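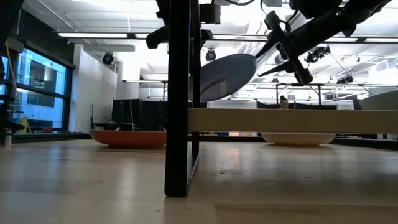 What weight of cardstock should you use for the base of a shaker card?

Use something heavy, 110 lb if you have it, and save the thinner sheets for the front panel and the layers.

A shaker card has a clear window with loose bits sealed behind it. The window, the foam and the filling all sit on the base, so a flimsy one bows as soon as you stand the card up.

What you need

Heavy cardstock for the base
Lighter cardstock for the front panel
One sheet of clear acetate
Foam tape, the thick kind
Double-sided tape, 1/4 inch
Sequins, seed beads or punched scraps
A circle die or a craft knife
An anti-static pouch

Making the base

Cut the heavy cardstock to 8 1/2 by 5 1/2 inches and score it at 4 1/4 inches. Fold it with the grain and run a bone folder down the crease. I use the Zoster board for scoring, but a ruler and an empty ballpoint pen will do the same job.

Cut the front panel to 4 by 5 1/4 inches. Cut your window out of the middle of it. Leave at least 3/4 inch of card on every side or you will run out of room for the foam.

Stamp or color the panel now, before the acetate goes on. I heat set mine and then leave it for 20 minutes. Acetate warps near a heat tool.

Building the shaker

1. Rub the anti-static pouch over the back of the panel and both sides of the acetate.

2. Tape the acetate behind the window. Keep the tape away from the opening.

3. Run foam tape all the way around the window. Butt the ends together tightly, especially at the corners. Any gap will leak – usually in the mail.

4. Turn the panel face down and spoon the filling into the well. One teaspoon is plenty for a small window. If you fill it to the top nothing moves.

5. Peel the backing off the foam. Lower the card base onto it, front side down, lining up the fold first.

6. Press along the foam for a few seconds on each side, then turn the card over.

For a round window, cut the foam tape into strips 1/8 inch wide and bend them around the curve. Cleline sells precut foam rings, seven to a pack, and they save time if you are making a batch.

Mailing

A shaker card is too thick and uneven for a regular stamp. Put it in a padded envelope and have it weighed at the counter.

The window layout is adapted from a class taught by Paora Faulkner in April.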